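Working next to a picking arm: bits I've learned at the bench

I've sorted returned parts at Romstead for six years, and since May the arm has done the first pass. My hands are grateful! I used to reach into a bin 300 times a shift; now I mostly check, label and deal with the awkward stuff.

Tip out small loads. A heaped bin slows everything down (and you'll end up raking through it yourself).

Clamp whatever can slide. I use ordinary workshop clamps.

Keep your mug well away from the cables. Ask me how I know.

Swap jobs after tea. Watching is more tiring than picking, so we change over at 11.
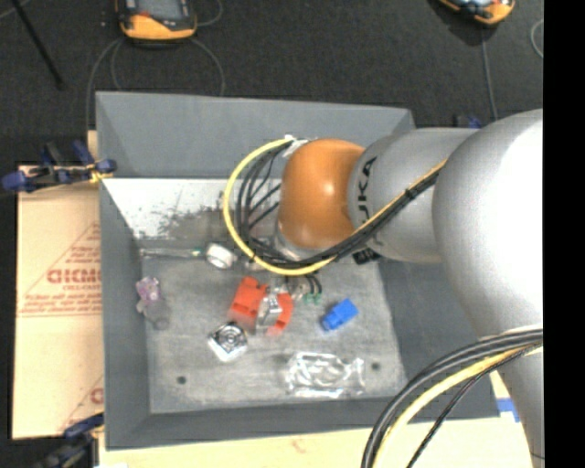 Mixed bin on the bench: metal bits, red and blue pieces, and a clear plastic bag.

Crinkly clear packaging I still like to do by hand. Keep a tub for it by your elbow and empty it before you go home, or the early lot will moan.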